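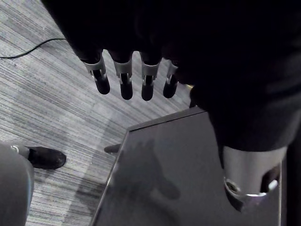

Robotic hand with black fingertips and pale joint brackets.

Bruvilora opened its Gough office to visitors on 03/12/2020, and most of the afternoon went to the Priltness, a seven-inch tablet that clips into a keyboard base and runs as a small laptop. Chunhua Zou, who heads the hardware team, took our group of 10 through the building.

The base has its own battery and two USB-C ports. Typing on it was fine once I got used to the narrow space bar. The hinge is stiff, and I needed both hands to open the lid. Zou said a looser version is being tested.

Upstairs, a rig opens and closes the lids, 2,000 cycles to a batch. The colour samples were in the next room: grey, navy and a dull green. I preferred the green.

The software, Fekorow, moves open apps to a desktop layout when the tablet is docked. The browser and mail came across properly, but a video call dropped back to phone size and stayed there.

Pre-orders stood at 3,752. Shipping is planned for June, with no price announced yet. The tour ran 30 minutes over and parking at the Gough site is limited, so take the bus if they run another.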